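Print
E-mail

The Toaster Belongs on the Table

By Lurdes Esteves

Most kitchens keep the toaster against the wall, under the cabinets, next to the outlet. I think that is the wrong place for it. The toaster should be on the table where people eat.

Toast is at its best for a very short time. If it is made across the room, someone has to get up for it, and that person is usually the one who has already been up making coffee. By the time the toast has been carried over, buttered and passed around, the first slices are stiff and cool. Put the toaster within reach and each person makes a slice when they want it, as dark as they like it.

I brought this up in my column last September and got more mail than I expected. Abundio Chávez wrote that a toaster on the table is "an appliance in the middle of a meal" and that he would as soon eat next to the washing machine. I understand the feeling. A table looks better with less on it. But he also told me he keeps a coffee maker on his sideboard, and I don't see a big difference between a sideboard and the end of a table.

Nazma Hettiarachchi raised a better point, the cord. A cord across a walkway is a bad idea, and if your table sits in the middle of the room with the outlet behind the chairs, leave the toaster where it is. Ours is pushed up to the wall on one side, so the cord drops straight down. We have done it this way for 4 years.

The other complaint is crumbs. Crumbs fall wherever toast is eaten. You were going to wipe the table anyway.

What I would change, once the toaster is there, is everything else. People buy big toasters, and a big one does crowd a table. Get a small one. Stand the forks and spoons up in a holder so they don't need to be laid out. Use a divided tray for small dry things - seeds, grains, whatever goes on top of yogurt or into porridge. Florêncio Serrano says his family just leaves the jars out, up to a dozen of them, and I have eaten at his house and there was nowhere to put my elbow.

A breakfast table does not need to match. Nobody's relatives are being impressed at seven in the morning. It needs to let people sit down and stay sitting down. 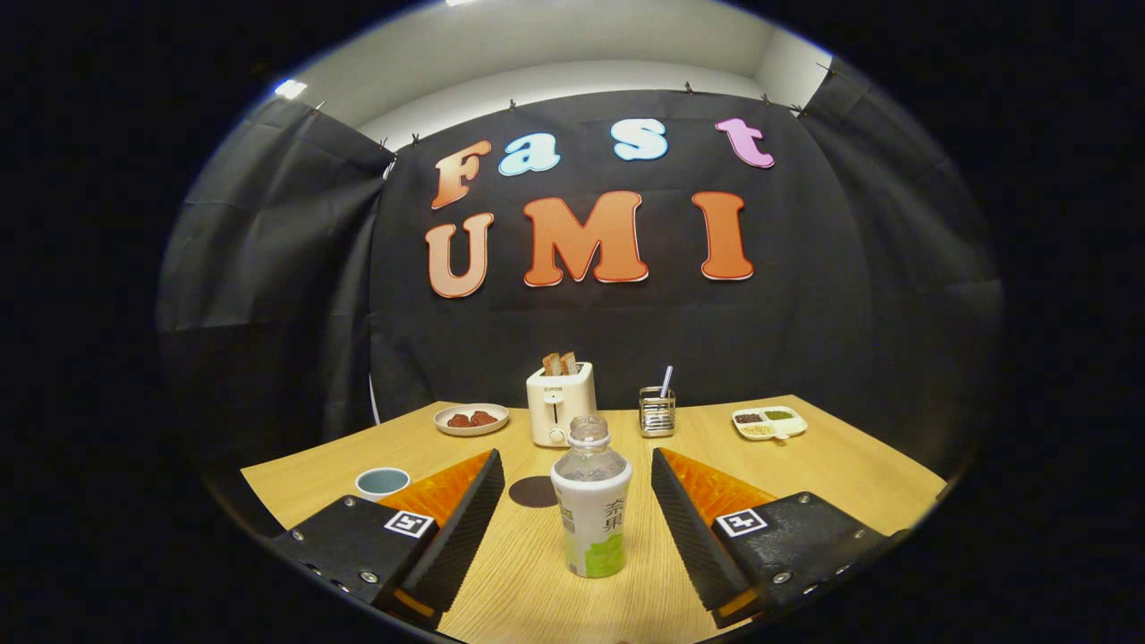
GITITCOMBE, Saturday, January 27, 2018 - Toast is up, and what looks like meat on the white plate is close enough to eat with it. The SUPOR is compact, and with the utensil holder next to it and the seeds and grains in their tray there is still bare wood toward the front. Mr. Chávez would want the bottle moved to the sideboard, and I might give him that one. The toaster stays.

Print this article
E-mail this article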